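Gripper comparison, two-arm bench: inspection checklist with comments

Site: Grodau workshop, upstairs bench
Grippers under trial: Nitano parallel two-finger (fitted first), Mosquera parallel two-finger (fitted second)
Controller: Remis, same unit and same settings for both
Revision: October

Go through sections 1 to 4 before power goes to the arms. Section 5 is done with power on and the speed limit set. Sections 6 and 7 are for the end of a session. Mark each item OK, FIX or N/A. Comments from the last round are under the items they belong to. Please add to them and leave the old ones in place until the next revision.

1. Bench and surroundings

1.1 Both tables pushed together, no gap at the seam. OK
Comment: The back table had crept during the Nitano runs. Check again after any change of gripper, when people lean on it.

1.2 Table feet level, no rocking when pressed at the corners. OK

1.3 Floor clear on both sides of the bench, nothing to trip over between the stop button and the operator's place. FIX
Comment: An extension lead was across the walkway. It now runs along the wall. Tape it down before the next session.

1.4 Chairs outside the reach of either arm at full extension. OK
Comment: Measure from the fingertips with the arm stretched out. Going by the parked position gives the wrong answer.

1.5 Blinds down. OK
Comment: The wrist cameras wash out in direct sun. With the blinds up we got different exposure in the morning and the afternoon, and the two grippers could not be compared fairly.

2. Arms and mounts

2.1 Base bolts tight on left and right arm. OK

2.2 No visible cracks, dents or missing screws on the arm housings. OK

2.3 Joints move freely by hand with the brakes released, no grinding. OK
Comment: Slight stiffness in the right wrist at cold start. Same stiffness with both makes of gripper, so it belongs to the arm. Watch it.

2.4 Wrist adapter plates seated flat. FIX
Comment: The Mosquera plate will go on turned the wrong way if you force it. Mark the top edge with paint pen. The Nitano plate has a locating pin and can't be misfitted.

3. Grippers

3.1 Fingers parallel when closed, no daylight at the tips. OK

3.2 Gripping surfaces clean, no plastic shavings or tape residue. FIX
Comment: Residue on the left gripper after the packing tape trial. Clean with a dry brush first, then alcohol on a cloth. Keep the alcohol off the camera housings.

3.3 Finger screws marked and not turned since last check. OK
Comment: One screw on the Nitano had backed off by the end of its block. We retightened it and it held for the remaining 100 cycles. No loose screws on the Mosquera so far, but it has had less use.

3.4 Force limit set to the trial value and confirmed on the controller screen. OK
Comment: Remis keeps the last value it was given for each port, even after the gripper on that port has been swapped. Do not assume it goes back to the default. Read the number off the screen for left and right, and write both in the log.

3.5 Pinch test with the foam block, each gripper. OK

4. Cameras and cables

4.1 Camera brackets tight, no play when nudged. OK

4.2 Lenses wiped, no smears. OK

4.3 Cables have enough slack for full wrist rotation and can't catch on the fingers or the table edge. FIX
Comment: This is the item that has cost us the most time. The cable loop on the left is long enough to snag if the arm comes in low. Clip it back at the forearm and then turn the wrist through its whole range by hand before signing.

4.4 Connectors latched at both ends. OK

5. Power-on checks

5.1 Stop button cuts motion on both arms. OK
Comment: Tested three times for each arm, once in mid-motion. Do it the same way every session — a button that works on a parked arm has not been tested.

5.2 Speed limit active. OK

5.3 Grippers open and close on command, left and right not swapped. OK
Comment: They were swapped after the first changeover. Label the controller ports.

5.4 Arms can't meet in the middle at trial settings. OK
Comment: Keep-out distance raised to 400 mm for homing only. During the task it has to be smaller or the arms can't work together.

5.5 Trial objects in reach, unpowered. OK
Comment: Nothing used as a trial object may be connected to the mains at any time, including between runs. If a power strip or adapter is on the bench as a trial object, it stays unplugged and so does anything that would plug into it.

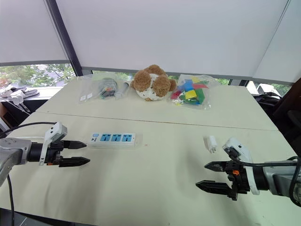 5.6 Sockets checked for damage before each block of runs. OK
Comment: Metal prongs are hard on the finger surfaces and the fingers are hard on the plastic. Throw out any adapter with a bent prong or a chipped face. Look at the finger teeth at the same time and note any wear in the log under the gripper's name.

5.7 Objects not in use moved to the back table. OK
Comment: Small parts stay in their bags. Soft toys are fine back there, but check that both arms clear them when they lift.

6. Comparison notes

The Nitano closes faster and is easier to mount. It let adapters turn in the fingers more often than we would like, mostly when it took hold near the prongs. The Mosquera is slower but held them straighter. Both were fine on larger parts. Around 2 minutes are lost at each changeover on the controller side, more if the force limit has to be entered again.

We are not ready to pick one. The Mosquera needs a full block with the cable clipped back properly, as some of its failed runs were snags and say nothing about the fingers.

7. Shutdown

7.1 Arms parked, fingers open. OK

7.2 Controller off, then main switch. OK

7.3 Lens caps on. FIX
Comment: One cap missing. Order spares.

7.4 Log filled in, with gripper make, force values and any FIX items still open. OK

Open items carried to next session: 1.3, 2.4, 3.2, 4.3, 7.3. Item 4.3 must be closed before power-on.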